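**Gandach – Inventário e Conservação de Mobiliário**
Ref. 126 | Publicado em 30 de setembro de 2024

A Gandach procura um(a) técnico(a) de conservação de mobiliário em madeira para a campanha de tratamento da Casa Torstead. O lugar é a termo certo, a tempo inteiro, com início imediato e termo em abril.

## Âmbito

O acervo compreende 224 peças inventariadas, das quais 52 são armários, roupeiros e louceiros. A maior parte mantém-se nas divisões de origem e será tratada no local. Só seguem para a oficina as peças com ataque ativo de xilófagos ou com instabilidade estrutural confirmada em ficha.

O grupo dos armários com acabamento envernizado será o primeiro a ser intervencionado. Para cada unidade preenche-se a ficha de modelo Frandsen: corpo, portas, cornija, ferragens, interior e acabamento, com registo do estado de cada elemento.
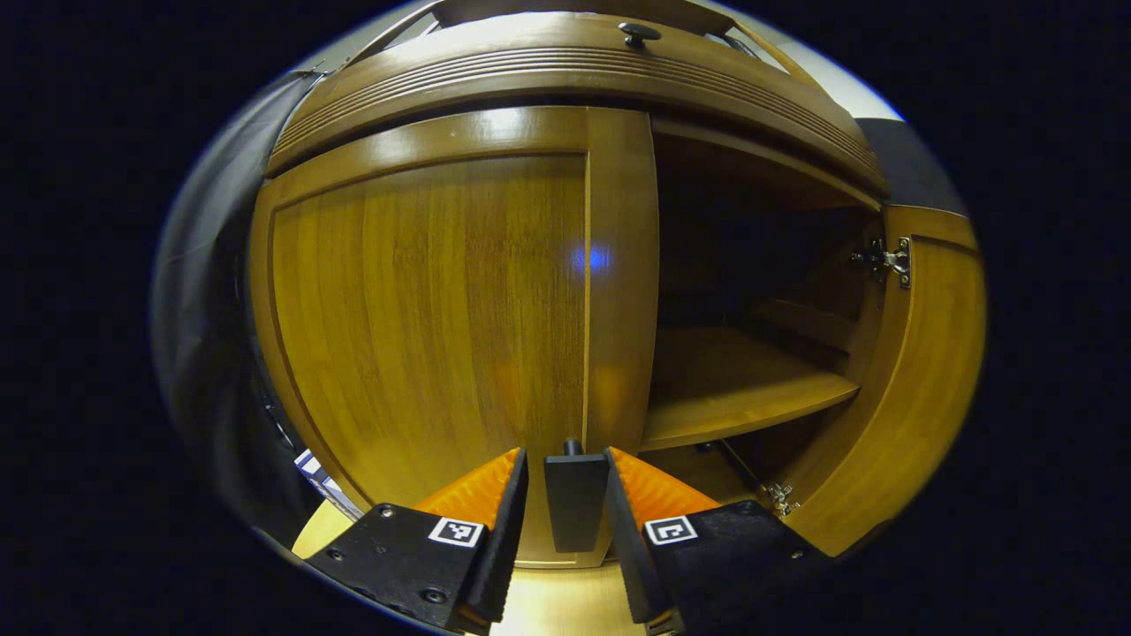 *Armário de madeira envernizada, com porta de painel almofadado, cornija moldurada e prateleira interior.*

## Tarefas

- Limpeza a seco de superfícies exteriores e de interiores, incluindo prateleiras e painéis de fundo.
- Testes de solubilidade do verniz, em zona não visível, antes de qualquer limpeza húmida.
- Verificação do alinhamento das portas e da folga das dobradiças.
- Fixação de molduras e almofadas soltas com cola animal.
- Medição do teor de humidade da madeira em três pontos por peça.
- Preenchimento das fichas e introdução dos dados no sistema Benard.

Não se prevê a remoção integral de acabamentos. Qualquer substituição de ferragens carece de autorização escrita do coordenador técnico, Arnar Ladefoged.

## Requisitos

- Formação de nível superior ou técnico-profissional em conservação e restauro, variante de madeiras.
- Experiência mínima de dois anos em mobiliário envernizado ou encerado.
- Domínio escrito do português; leitura de inglês técnico.
- Capacidade para movimentar peças em equipa.

Valoriza-se a experiência com goma-laca e a prática de fotografia documental com escala e carta de cor.

## Condições

Bolsa única de instalação de 3,000 euros para candidatos residentes fora do concelho. Equipamento de proteção e ferramenta fornecidos. Horário contínuo, com pausa para almoço.

## Candidatura

Enviar currículo, portefólio com um máximo de cinco intervenções e contacto de uma referência profissional, ao cuidado de Aksel Brynjólfsdóttir, Recursos Humanos, com indicação da referência do anúncio. Os candidatos selecionados farão uma prova prática de preenchimento de ficha, com a duração de duas horas.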